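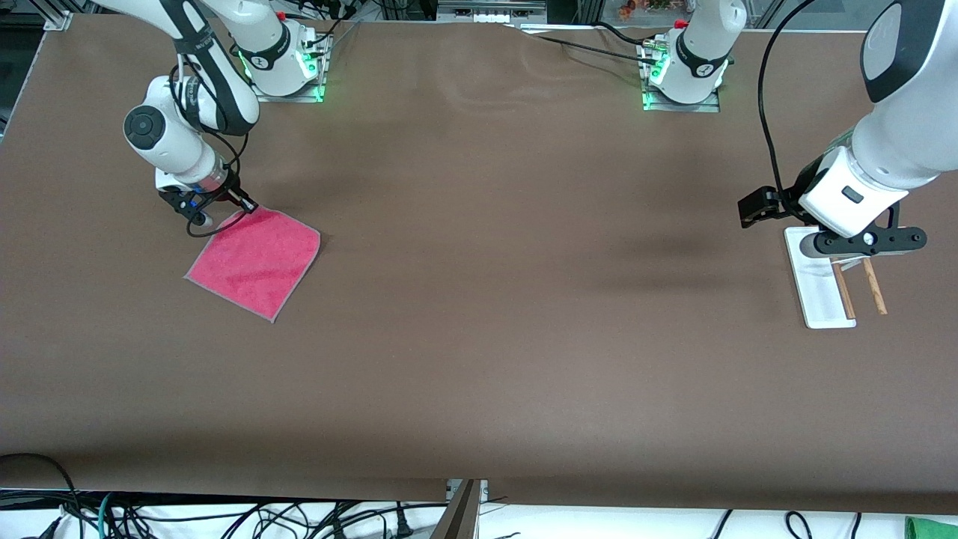
4 min read

Last updated: March

4. Splitting the Task Between Two Arms

Most of the trouble we had with the table-setting tasks came from one place in the software, and we would like to spend this section on it, even though it is the part of the system that looks least impressive when you read the code. The question is a plain one. When two arms share one tabletop and one list of things to do, who decides which arm moves, and when does that decision get made?

In our first version, which we called Multeo after the planner library it grew out of, the answer was that a single planner decided everything up front. It took in one view of the table, found the objects, wrote out a full schedule for both arms, and then handed the schedule down to the controllers. We were fond of this design and held on to it longer than we should have. It gave tidy plots, and it was easy to explain to visitors. But cloth does not stay where a schedule says it will. A towel dragged a little too far by its corner would put the second arm's grasp point off by more than the finger opening, and the planner, having done its thinking already, had no good way to find out.

4.1 Two queues and one shared map

Starnik, the version described in the rest of this paper, keeps a separate queue for each arm. Each queue holds short skills (reach, pinch, lift, slide, place, let go), and each skill carries two small pieces of information along with its target: the region of the table it expects to sweep through, and a rule for when its target has gone stale. Between the two queues sits a shared map of the tabletop, which both arms read from and write to. An arm that wants to start a skill first claims the region it needs. If the other arm holds any part of that region, the claim waits.

Figure 4. The two arms at their own stations on the papered tabletop, the right arm (left side of the picture) with its fingers on the upper corner of the towel and the left arm above the white tray and the chopsticks. The towel and the tray fall in separate regions of the shared map, so both claims can be held together.

The layout in Figure 4 is the friendly case, and we use it throughout as our running example. The regions around the towel and around the tray do not touch, both queues can run at their own pace, and the shared map has very little to do. We recommend that anyone building something similar get this case working first and leave it running for a good long while, because a surprising number of timing bugs show up even when the arms have no reason to meet. Ours included a clock that drifted between the two controllers and a claim that was never released after a skill was canceled.

The less friendly case is a handoff, or any skill that has to cross the middle of the table. For these we let one queue ask the other for a pause. The asking arm states how much space it wants, and the answering arm finishes its present skill, backs up to a safe height, and gives up its claim. We tried letting the arms interrupt each other halfway through a skill, and it did save time, but a gripper that stops while pinching fabric leaves the fabric in a shape the perception module has a hard time reading afterward. Waiting was the better bargain for us.

4.2 Perception that knows when to look again

The perception module, Ovivard, treats rigid and soft objects differently, and most of its settings exist for the sake of thin things and soft things. For a towel it tracks the outline and the corners, and it leans on the border wherever the border differs in color from the middle. For a chopstick it fits a line segment and reports the two ends, the direction, and whatever the stick appears to be resting on. The last of these matters more than we first expected. A stick lying across the rim of a tray sits at a different height from one that lies partly on the tray and partly on the table, and a gripper sent to the wrong height will close on air or press down hard.

We cover the table in plain brown paper for these tasks. It gives the segmentation step a quiet background, although it does wrinkle, and a crease with a soft shadow beside it can look very much like a thin object to a network trained on thin objects. Our fix was a modest one: a candidate stick has to keep its length and direction across several looks, with the arm in a different position for at least one of them. Shadows thrown by the gripper move when the gripper moves, and they drop out of the list. Creases are more stubborn, and for those we added samples of bare wrinkled paper to the training set, which in the end held 3,421 labeled views.

Every object on the map has an age. When a skill is about to begin, its stale rule is checked against that age and against anything the other arm has done nearby. Touching a towel anywhere makes all of its corners stale, while lifting one chopstick makes only its near neighbors stale. The rules are written by hand, one short line apiece, and there are 65 of them. We had hoped to learn them and still hope to, but the written ones have the great advantage that a person can read a log and see which rule fired.

4.3 Control near contact

Close to the table, the controller switches from following positions to a softer mode with a limit on downward force. The switch happens six centimeters above the expected surface for the cloth skills and two for the stick skills, and both values were picked by hand after a long afternoon of trying others. The cables that run along each arm to its gripper also pull a little differently as the wrist turns, so we re-zero the force estimate just before each descent. Skipping that step gave us false contacts that took weeks to track down — we had been blaming the perception module the whole time.

Logs from both queues go to Jeon, our replay tool, which lines them up on one time axis and draws the claimed regions over the recorded views. We built it late and wish we had built it early. Nearly every change described in this section began with somebody scrolling through a replay and noticing that an arm was waiting for a region nothing was using anymore.

We use cookies to remember your reading preferences. By continuing to use this site, you agree to our cookie notice.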